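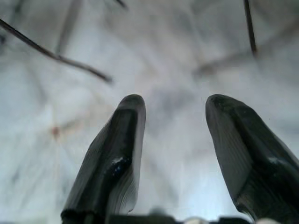 How do you get the wrinkles out of white cotton sheets without ironing the whole thing?
Pull them out of the dryer while they're still a little damp, snap them hard a couple of times, and put them straight on the bed. Smooth with your hands and let them finish drying there.

Laundry and Linens > Sheets, towels, table stuff

linenpile61
OK so I've been doing the damp thing for a month now and I'm getting mixed results. The top sheet comes out great. The fitted one still looks like a paper bag by bedtime. These are the plain white Terden ones, percale, queen size, bought in June. I do 30 minutes on medium and then check. Anybody have a different number? I really don't want to get the ironing board out for something I'm going to lie on.

porchswing_mo
Percale is just going to wrinkle. I have two sets of the same ones and I gave up and decided I like it! It looks like a bed somebody sleeps in. If you want smooth, get sateen and be done with it.

linenpile61
I had sateen and I slept hot all summer, so no thank you. I know it won't be hotel smooth. I just want it a bit better than it is.

dryerballs
30 is too long if it's only one set in there. Mine are done in 19 and I have an old dryer that came with the house. Also, are you washing the fitted sheet with the duvet cover? Everything crawls inside the duvet cover and comes out in a wet ball, and then the outside of the ball is bone dry and the middle is soaked. Button the cover shut first or wash it by itself.

linenpile61
Um. Yes, I wash it with the duvet cover. Unbuttoned.

dryerballs
There you go

quietkitchen
I'm going to disagree with putting them on the bed damp at all. We did that in our apartment in Stollthorpe and the mattress pad started to smell. Not right away, but it got there. Maybe in a dry climate it's fine? I hang mine over the shower rod for an hour instead, folded once the long way, and then make the bed. Gravity does most of it.

porchswing_mo
Depends how damp though. If you can feel wet, it's too wet. It should feel cool and kind of heavy, that's all.

quietkitchen
I guess, but everyone's idea of "a little damp" is different and I don't trust mine at 11 at night.

half_a_hem
I do iron mine, sorry everybody — but only the part that shows! The top 18 inches of the flat sheet, where it folds over the blanket, plus the pillowcases. Takes me less time than finding my other slipper. The rest is tucked in or under the comforter and who cares. The whole bed looks ironed from the doorway.

linenpile61
Oh I like this. Do you do it on the bed or on the board?

half_a_hem
On the bed, with a folded towel under it. Keep the iron moving and don't do this over one of those foam mattresses without the towel. I put a double thickness down for that.

dryerballs
What about spray? My sister swears by the Stellel wrinkle spray and goes through a bottle a month. I tried it and it left the sheets feeling sort of starchy, and the smell gave me a headache. Plain water in a spray bottle did the same job as far as I could tell.

creasepatrol
I use the Stellel one and have no complaints. You have to hold it way back, like arm's length, or you get spots. Two passes, then pull the sheet tight at the corners. I would not use plain water on whites if you have hard water. I got faint marks from mine.

porchswing_mo
Never had a mark from water and ours is so hard it eats kettles.

creasepatrol
Well, I did, so.

linenpile61
Update. Washed the fitted sheet and the pillowcases alone, duvet cover by itself in a second load. 19 minutes, same setting. Shook it out on the back steps (hit myself in the face with the elastic) and hung it on the shower rod while I ate. Much better. Some creasing at the corners where the elastic bunches but the middle is nice and flat. I'll try the 18 inch thing when the top sheet is clean again.

half_a_hem
Corners are hopeless, don't even look at them

quietkitchen
Glad the rod worked! Does anyone know if the Rastogi sheets are any better about this? They're on sale and I need a twin set for the spare room.

creasepatrol
I have them in gray. Thicker than percale, take forever to dry. I'd say fewer wrinkles but the ones you get are deep.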